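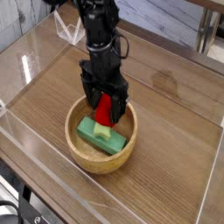
Quick one before I have to run out the door. Switched the whole salad dressing situation over to wooden bowls back in July and I am never going back. Should've done it years ago. A plain round wooden bowl like that one, nothing fancy, no feet, no carving - that's all you want. Mine came from Purkico, second shelf from the bottom, slightly wobbly. Don't care. Two things though. Oil it before you use it, not after. And do NOT soak it. I soaked my first one overnight with the lentil pot and it split right down the side. Forty minutes of sulking.

Oil: I use the Valentini stuff, 400 ml bottle, lasts forever. Warm it a little, rag, go with the grain, leave it till the morning, wipe. Then again. 2 coats minimum. If it still looks thirsty do a third. Olive oil goes sticky and smells weird after a month, ask me how I know. Walnut oil is fine unless you have nut people coming over, which I do, so no.

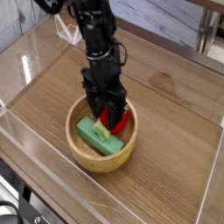
Washing. Warm water, drop of soap, quick swish, dry it right away with a towel and stand it on its side so the air gets under. Never the dishwasher. Never the radiator either - I did that in Stotircombe when we had the rental with no counter space and it went the shape of a potato chip. Garlic smell, cut a lemon, dip it in coarse salt, scrub, rinse. Works on onion too, mostly. Beets are forever, sorry. Mine has been pink since Thursday and I've made peace with it.

Still havent figured out the little dark spots near the rim. Sanding? Fine grit, maybe? I'm scared to start becuase I know I'll end up doing the whole thing and then the cutting boards and then it's midnight.

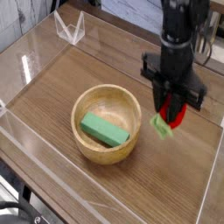

A reader going by Hemum wrote in to say the dark spots are usually water sitting under the oil, and to let the bowl dry for a full week before sanding anything, then go light, then oil again. Also says beeswax on top of the oil, thin as you can get it. Ok. Going to try the week thing first. Will need a different bowl for the week. Probly the ugly glass one.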